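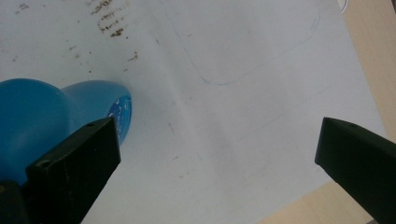 Table paper, also lining paper or cover sheet, is plain paper laid over a table to keep marks off the top during painting, glueing, repairs or messy meals. Usually white, sold flat or on a roll. In Iltosdale it's called a "makby", after the Makby mill, which cut it in 10 metre lengths until the mill closed.

Use

Laid flat, taped at the corners or just weighted with whatever is to hand. Creases don't matter much. A sheet is kept until it is too stained or torn - tea, varnish and shoe polish all leave brown spots that won't come out. Often drawn on too, pencil outlines, sums, measurments. Bottles are best stood near one side, away from elbows.

Sizes

The Grodbridge sheet is the commonest, sold in packs of 30. Dinu sells a heavier one, item 3312, mostly to schools. Narrow rolls exist but need overlapping, and drips get in at the join.

Disposal

Clean or lightly marked paper can be recyled. Painted or oily sheets go in general waste.

Categories: Paper goods | Household coverings | Iltosdale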